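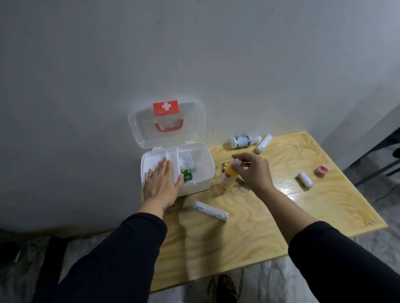
First aid kit with the lid open against the wall.

Keeping things dry with silica gel: some tips for home and workshop

Oct 18, 2021
By Eoin Noonan

68 comments

Silica gel is the small beads you find in a paper sachet when you buy shoes or a camera. Most people throw it away. I have used it for many years in my workshop in Bitville, where the air is damp from autumn until June, and I would like to share what I have learned.

How it works, in few words

The beads look solid, but inside they are full of very fine pores, much too small to see. Water from the air sticks to the walls of these pores. The bead does not melt and does not swell, and it feels dry in the hand also when it is full. For this reason you cannot judge it by touching. You must weigh it, or buy the kind which changes colour.

Which kind to buy

The white beads are the cheapest. They work well, but they never tell you when they are full. The orange ones turn dark green when they have taken up water, and I recommend to mix a spoon of them into the white. There is also a blue kind that turns pink. It contains a cobalt salt which is not healthy, so I do not use it in the kitchen or anywhere children can reach.

I buy a bag of 600 grams from Tonberg and it has served me for several years. The crystal cat litter from the supermarket is often silica gel too. Read the packet, and take one without perfume, or your drill bits will smell of lavender.

How much to put in

For a tool box or a plastic box with a good lid, 30 grams is enough. A box with a poor lid will never stay dry, no matter how much you put in it. The gel will simply drink the air of the whole room. Before you buy more gel, look at the lid. Close it on a strip of paper and pull. If the paper slides out easily, put some foam tape along the rim.

Do not put loose beads between your things. They roll everywhere and they are slippery on a hard floor (I have fallen once). Small bags from thin cotton are good, and my wife Lis makes them from old handkerchiefs. An empty tea bag closed with a staple also works for a small box, but it tears after some time.

Drying the beads again

This is the part many people do wrong.

Spread the beads on a baking tray in one thin layer. Take them out of the bag first, also if the bag is cotton. Set the oven to the temperature printed on the packet, and not more. If the beads become too hot, the coloured ones lose their colour for ever, and then they are only white beads with a higher price. Leave the oven door open by the width of a wooden spoon, so the steam can go out.

Weigh the tray before and again during the drying. When the weight does not go down any more, it is finished. Let the beads cool in a closed glass jar. If you leave them on the tray overnight they will take the water back from the kitchen and you have heated the oven for nothing.

I do not use the microwave. Some people do it on low power with pauses, but my beads cracked and jumped.

Where it helps

— Drill bits, chisels and plane irons in a drawer or box.
— Sandpaper. Damp sandpaper loses its grains early.
— Seeds, in a jar in a cool place. Use only a little, seeds that are too dry can also suffer.
— Filament for a 3D printer. Our daughter Caro keeps hers in a cereal box with two bags of gel.
— Old photographs, but not together with leather, which becomes stiff.

Where it does not help

A wet cellar. I get this question very often. The beads can hold perhaps a third of their own weight, and a cellar wall gives more water than this in one night. Buy an electric dryer or find where the water comes in. Also a phone that fell in the sink is not much helped by a bowl of beads. Switch it off and bring it to a repair shop.

For sugar and salt I do not put gel in the jar at all. A few grains of rice in the salt are enough, and a sugar jar needs only a better lid.

Write the date of the last drying on each bag with a laundry pen. I forgot this in the beginning and dried the same bags twice, while the others sat in the drawer full of water.

2,000 shares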